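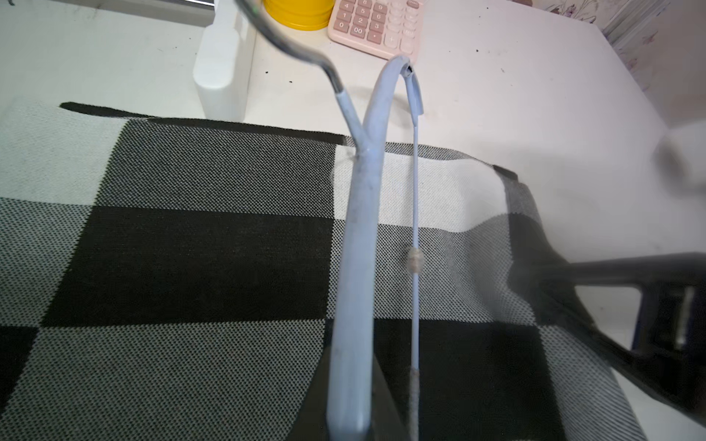
Pirnesura began in November with one shelf of hangers, and we have grown a good deal since – more than we ever expected to, if we tell the truth! We sell small racks, hangers and soft cloths from our shop in Poswood, and we love helping folks hang up a scarf or a throw so it's easy to reach. Our Grundumine range now has 12 pieces, and you're welcome to come by and try them all.

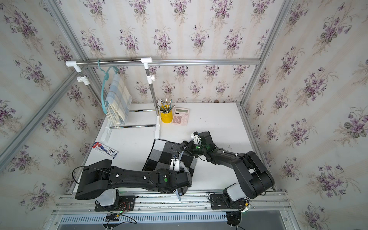

Rangel wrote to tell us that a folded throw keeps its shape much better on a hanger than in a drawer.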